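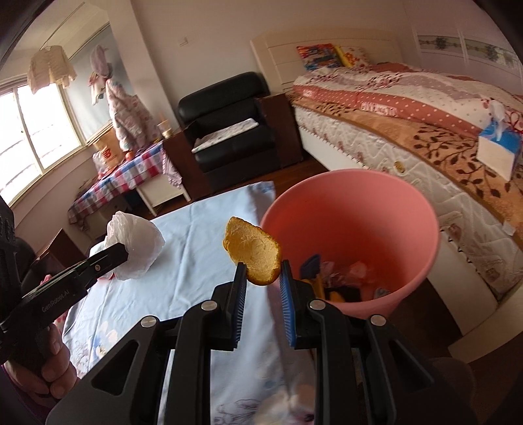
Bread in one hand-held gripper, a plastic bag in the other, and a pink bin between the two jobs.

When does a hand let go?
The small software firm Pultoteck has spent a year on one moment in household work, and it still argues about it

At ten in the morning Fatos Spahić has a piece of bread on his screen, and he is moving it backwards. One tap on the left arrow key and the bread is a little higher. One more tap and the pad at its side seems to press less. He goes forward again, stops, and writes a number on paper.

"I say it is open from here," he tells me. "The program says it is open four frames later. Somebody is wrong and I would like it to be me, it is cheaper."

The program is called Jola. It reads recordings made with hand-held grippers, the kind a person carries through an ordinary room to do ordinary jobs, and it cuts them into pieces that a robot can learn from. Reach, close, lift, carry, release. For the first parts of the chain it has worked well for a long time. A closing jaw is easy to see, and when the two pads stop coming together there is usually something between them. Letting go is the hard part, and it is the reason I took the train to visit an office above a bicycle shop.

I had expected to hear about large models and large computers. Most of the first hour was about rubbish.

Throwing things away looks like the simplest job in the house. You need no exact place to put the object, and you don't care which side is up. For a person the bin forgives almost everything. For the software that must later describe what the person did, it forgives very little. The object goes down behind a rim. The jaws hide what is under them. A bag can stay hanging on a pad after the jaws are open, and then it falls by itself, or the person shakes it off, and the recording contains two endings where there should be one.

Jola's first version used only the width between the fingers. When the width grew past a limit, it marked a release. Fatos Spahić still speaks about this version with some affection. It was short, he could explain it to anybody, and it was correct for cups, boxes, spoons and most kinds of fruit. With soft things it failed badly. A hard object holds the jaws apart at a known distance. A crumpled bag lets them come nearly together, and if the person relaxes the hand a little, the width grows although the bag is still held. The program saw a release in the middle of the room, then a mysterious second grasp with nothing to grasp, then a second release over the bin.

In the set used for testing, 295 recordings of tidying work, the old version made so many of these false releases that the planner behind it learned a strange habit. It would carry a bag part of the way, open the jaws slightly, close them again, and continue. In simulation the bag was treated as a firm ball, so it dropped to the floor each time, and the planner went on to the bin with nothing and opened above it in a satisfied manner. I was shown a replay. It is painful and a little bit sweet.

The second version, which the company uses now, looks at the picture as well. It follows a patch of the object and a patch of each pad, and asks if they still move together. If the object and the pads travel as one body, it is held. If they begin to travel differently, something is slipping or falling. The width of the jaws has become a second witness, used when the picture is unclear. A third source is the movement of the tool itself, because people make a small upward motion after they drop something. Fatos Spahić calls it the goodbye. He has seen it in nearly all the people whose recordings he has checked, and he now does it consciously in his own kitchen, to his regret.

I asked why the program could not simply look for the object inside the bin afterwards. He opened another recording and let me try. A bin that is already in use contains wrappers and dark pieces and colours of every sort, and one more wrapper changes the picture less than a shadow does. I guessed wrong twice, then stopped guessing. He was polite about it.

There is also the matter of two hands. In many recordings the second gripper already holds the next thing while the first one is busy, and it waits at the side. A person does this without a thought. Jola in its early form treated each hand as a separate story, and gave the waiting hand a label of its own, "idle". The planner then learned that a hand holding a bag is idle, and sent it off to fetch something else. The label has since been split, so that a hand can be waiting with a load or waiting without one. It sounds like a very small correction. It took most of July, because the labels are used by the viewer, by the planner and by a set of export scripts written by a man who has moved to another country.

The viewer is named Gillama, and I must say it is the part I would take home if they let me. It puts both hands on one time line, one above the other, with a coloured bar for every state. Below is the picture, and below the picture a thin curve for the width of each jaw. When the program is uncertain the bar becomes pale at its end. You pull the border with the mouse and the new place is saved with your initials. There are no menus to speak of. For the first months it had many, and they were taken out when it became clear that the people doing the checking used only the arrow keys and one button.

The checking itself is done in Palamarchuk, the name they give to the back room, after the family that had a tailor's workshop in it. The long cutting table is still there. Four people sit along it, and each release is looked at by two of them separately. When they agree within a few frames, the middle value is taken. When they don't agree, the case goes on a list, and the list is discussed after lunch. There are 1,128 releases in the checked set today, and almost all the long discussions have been about plastic bags.

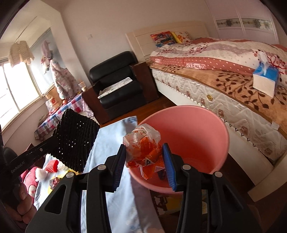
Daryna Sirko thinks the discussions should stop, because a bag has no exact moment of release and it is a mistake to ask for one. In her opinion the label should be a stretch of time, with a beginning where the pads first lose their hold and an end where nothing touches them any more. A planner could then be told to keep the tool above the bin for the whole stretch. What happens inside the stretch, she said, is the bag's own business.

It is a reasonable position, and I heard it defended over soup with much energy. Fatos Spahić has two objections. The first is practical: everything downstream expects a single point, and the export scripts are already held together with tape. The second interests me more. If the label may be wide, he believes, the program will make it wide whenever it has difficulty, and you will never find out what it did not understand. A point can be wrong. He likes that it can be wrong.

They have agreed on a trial. Soft objects will get both kinds of label for a while, and the planner will be trained once on each. The measure is plain: how often does the object end in the bin, and how long does the arm remain above it. Daryna Sirko expects that her planner will be slower and will miss less. Fatos Spahić expects the same result, and they disagree on what it would prove.

After lunch I was allowed to check some releases myself, with a guest account and a strong coffee. I can report that the work changes the eyes. During the first few I looked at the object, as everybody does. Then I found myself looking at the pads, at the ribs or bristles on their faces, and at the small change in their shape when the pressure goes away. With bread this is rather clear, since it does not fold round the pad or cling to it. With a thin bag I moved the border back and forth, saved it, came back and moved it again. My initials are now in the file at a place I don't fully believe in.

There is a button for this too. It says "not sure", and it makes the end of the bar pale on purpose. In the beginning the checkers almost never pressed it; they thought it would look like poor work. Now the planner gives less weight to releases with a pale end, and the button is pressed many times a day. The bags travel with fewer of those small openings on the way. In the replay I saw last, the arm brought one over the bin, opened, waited, and then made a short movement upwards before it went back.

Fatos Spahić had not programmed the goodbye. It came in with the recordings, and he has not yet decided whether to cut it out.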